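Laundry & Clothing Care > Stains and Dye

Red towels and white stuff together, do color catcher sheets do anything or is it a scam?

Posted by Dalia Jõgi

I have been doing laundry for a long time and I don't trust most of what's sold in that aisle, so please read the whole post before telling me to buy something.

In September I bought a set of red bath towels from the Losetti outlet. Thick ones, nice enough, 132 for the set, which I still think was too much. The label says wash separately "for the first washes" and doesn't say how many that is. I washed them alone once, cold, and the water looked pink through the door. Washed them again, also cold, less pink. Third time I put them in with white pillowcases and one of those dye-grabbing sheets, because my sister swears by them.

The sheet came out pink. The pillowcases came out mostly fine, except one has a blush along the hem that I can see and my husband says he can't. So what did the sheet do? If it came out pink, is that dye it saved me from, or dye it would have picked up anyway while the pillowcases took their share? The box says "up to 200 washes of confidence" on the side, whatever that means, and the sheets are single use.

What I want to know:

Does the sheet make any real difference, or does it just turn pink so you feel good about paying for it?

Does vinegar set the dye? I have read yes and I have read no, both from people who sounded very sure.

Can I get the blush out of the hem without wrecking the pillowcase?

Washer is a front loader, water is on the hard side. I don't use softener. I don't want to use bleach unless somebody has done it on this same kind of problem and it worked.

3 replies

Skidevwood
Member

Vinegar and salt. My mother did it, her mother did it. Soak overnight, done. Don't waste money on sheets.

Dalia Jõgi
Original poster

Thanks, but did your mother ever wash one towel with it and one without? That's the part I can never get anybody to tell me. I'm not trying to be rude. Everybody's mother did it.

Elīna Stankevičius
Regular

I'd throw out the vinegar and salt advice first. Most cotton towels sold now are colored with dyes that bond to the fiber when they're made. What comes off in your washer is the extra that never bonded and wasn't rinsed out at the factory. Vinegar in a bucket isn't going to make it bond. Salt is used in dyeing, along with other things you don't have in the laundry room, and I think that's where the story comes from. Soaking overnight can do some good, but I'd give the credit to the water.

On the sheets, I'm about where you are. They do pick up loose dye. A pink sheet proves there was loose dye in the water and nothing more. It can't tell you how much ended up in your pillowcase. The only test I'd believe is two loads with the same towels and a scrap of white cotton in each, one with a sheet and one without, and even then the second load has less dye to give up than the first, so you'd have to do it with two new towels. I tried something close to that with two red hand towels from Prarholm. The scrap without the sheet was a little pinker. A little! I had to take them both to the window to tell. I wouldn't pay for that difference when I could just keep the reds out.

Sorting is where I think most of us go wrong, me included. We sort before the wash and then get careless after it. Red cotton can rub off on white while both are damp, with no washer involved, and a heap is the worst place for it. Look at a red and white pile like this one.

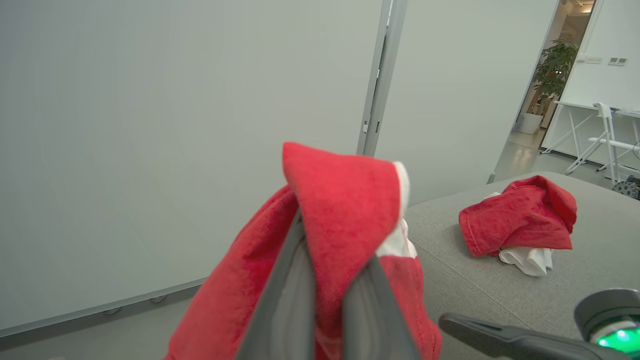 Damp reds and whites shouldn't share a pile, even for the time it takes to answer the phone. I would split them as they come out of the drum and only then start folding. The crumpled white cloth partly under the red one on that gray surface is the one I'd pull out first, because if it's damp it has red sitting right on top of it. It's the same for the one being held up, where white shows along the side of the red. If that's a sewn-on trim you're stuck with it, and the whole thing has to be washed as a red. If it's a separate piece caught in the folds, get it out of there. Your blush is along a hem, and a hem is thick and stays damp longest, so I'd suspect the wait after the wash at least as much as the wash. I can't prove it from here. Did they sit in the machine?

For the pillowcase, keep it away from the dryer until you've finished with it. If it's plain white cotton, use an oxygen powder (the kind with no chlorine) in the warmest water the care label allows, and leave it several hours. Check it in daylight. Repeat if it's lighter but not gone. If the second soak changes nothing, I'd quit there and put that one on the bed underneath the other.

Dalia Jõgi
Original poster

They did sit in the machine. I put them on Wednesday night and forgot until morning. I'm annoyed that didn't occur to me.

I'm not fully sold on the rubbing idea, though, because the other pillowcases sat in there just as long and they're clean. But I'll do the oxygen soak and wash a new towel with a scrap like you said. I have one from the set still in its wrapper.

Hunt
Member

I've used the sheets for years and never had a problem. Every load, reds, jeans, everything in together. I really don't see why people make this so complicated. They're cheaper than new pillowcases.

Elīna Stankevičius
Regular

Hunt, have you had a load go wrong without one? If everything you own is old and washed out, there may be nothing left in it to run. My jeans stopped bleeding a long time ago and I haven't bought a sheet since the hand towels.

Dalia, about the others coming out clean: one pillowcase could have been pressed against a towel while the rest were in the middle with each other. Or it was the wash after all. If your scrap comes out pink when you take it out right away, then I'm wrong about the sitting.

Dalia Jõgi
Original poster

First soak is done. The hem is lighter, I think. My husband says it looks the same, but he couldn't see it to begin with, so I'm not counting him. Second soak is going tonight. The scrap will have to wait until I have enough red for a load, because I'm not running the washer for one towel.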